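Pallitz Garment Steamer – Set-up Guide
Section 4: Filling, heating and your first steam
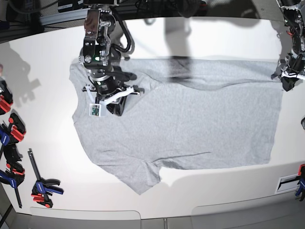
By now the base should be standing on a level floor with the pole locked into it, so you're very nearly at the fun part! The first steam takes a little longer than the ones that follow, as the boiler and hose both start from cold. Set aside a quiet quarter of an hour and you'll have the feel of it well before the tank needs filling again.

4.1 Filling the tank

1. Check that the plug is out of the wall socket.
2. Lift the tank straight up by its handle. It will resist for a moment and then come free.
3. Turn the tank over and unscrew the blue cap.
4. Fill with cold tap water up to the MAX line. If your kettle furs up quickly, use half tap water and half distilled.
5. Screw the cap back on, hand tight.
6. Turn the tank the right way up and lower it on to the base until it drops into place. You'll hear a few bubbles as the valve opens – a good sound.

Caution: Never add scent, starch, vinegar or fabric softener to the tank. They leave a film inside the boiler and can spit out on to your clothes.

4.2 Heating up

1. Hang the steam head on its hook with the holes facing away from you.
2. Straighten the hose so that it rises from the base without loops or kinks.
3. Plug in and turn the dial to 1. The ring around the dial glows orange.
4. Wait for the ring to turn white.
5. Point the head at an old towel and let it run for a minute. A few drips and a faint warm smell are normal the first time, and both soon clear.

Note: If the hose starts to gurgle, water has settled in a dip. Lift the head as high as your arm will go for a few seconds and let it drain back.

4.3 Your first garment

Start with something forgiving. Cotton jersey is lovely for this, and so is a plain linen shirt. Leave the velvet for another day!

1. Hang the garment and do up the top button, if it has one.
2. Pull the hem gently downwards with your free hand.
3. Rest the head lightly against the cloth and move it slowly from the shoulder to the hem. There's no need to press.
4. Do the sleeves last, holding each one out by its cuff.
5. Leave the garment hanging for five minutes before you wear it or fold it. Damp cloth creases again very quickly, and this little wait makes a huge difference.

Caution: Steam burns. Keep your free hand below the head, wear the heat glove supplied, and never steam clothes while somebody is wearing them.

4.4 Dial settings

1 – silk, viscose and fine knits. Keep the head a finger's width away from the cloth.
2 – cotton jersey, wool and most blends.
3 – linen, denim and heavy curtains.

If the care label and this guide disagree, go with the label.

4.5 Switching off

1. Turn the dial to 0 and unplug.
2. Leave the steamer to cool for 31 minutes.
3. Empty the tank and stand it upside down with the cap off.

The descaling light comes on after 104 fills. Turn to Section 6 when it does.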